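Wubit Lemma @wubitlemma
19 December 2019

Right, I've now read the Tekleab paper twice, and the supplement once, so here are some grumbles. Short version: I believe the numbers. I don't believe the title. (1/14)

The claim is that a wrist camera alone is enough for "general close-range manipulation". No overhead view, no depth, no force sensing. Just what the hand sees on the way in. (2/14)

They report 2,474 grasp attempts. Sounds like plenty. Then you get to the supplement and find those attempts were spread over 30 objects, and every one of the 30 was also in the training set. (3/14)

So what is being measured is whether the policy can pick up things it has already picked up, on the same table, under the same lamp. Fine thing to measure! Call it that. (4/14)

There is a held-out test. It has 378 attempts and 2 objects. Two. One of them is a different colour of something in the training set. (5/14)

My real gripe is with the last few centimetres. Figure 4 stops the approach while the whole object is still in view, edges and all. Anyone who has stared at wrist footage knows that's the easy bit. (6/14) 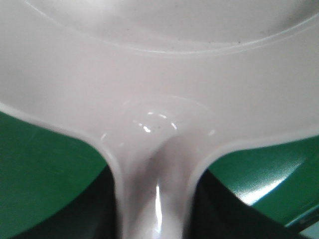
Pale glossy plastic is the worst for this. You get glints off the ceiling light, a few soft edges, and nothing to tell you how far off the surface is. Shift the lamp and the glints shift too, and a network that has learned the glints is stuck. (7/14)

The authors say the policy "attends to shape". The evidence is three heat maps. I have made heat maps. You can find a heat map that says anything if you make enough of them, and they don't say how these three were picked. (8/14)

Hiwot Worku asked me whether I'd be happier with a baseline. Yes, much. The obvious one is to freeze the last camera view before close range and drive in blind. If that gets within a few points of the full method, the close-up images aren't doing the work. (9/14)

We tried something like that in March on the Flirken arm, with our own much duller policy. Blind did nearly as well on the matte things and a good deal worse on the shiny ones. Small test, one arm, never written up, so weigh it accordingly. (10/14)

What I do like: they publish the failures. Mulugeta Gebreyes went through the clips with me and most of the misses come after contact, when the thing has slid a bit and the hand carries on as if it hadn't. That is a useful finding and it gets one sentence on page seven. (11/14)

I also like that the hardware is cheap and the parts list is complete, down to the screws. Bethel Feyisa reckons she could build the wrist mount from it without emailing anyone, and I can't say that of our last paper. (12/14)

Things I'd want before citing it as more than a nice demo: new objects, properly new. Lights moved between trials. The blind baseline. Success rates per object - one average over everything hides whether the shiny ones are dragging it down or were just never hard in their setup. (13/14)

Tsehay Weldu knows the second author and has passed on the question about the heat maps. If I get an answer I'll add it under this post. Please don't send me the Zorkonar video again, I've seen it, it's sped up. (14/14)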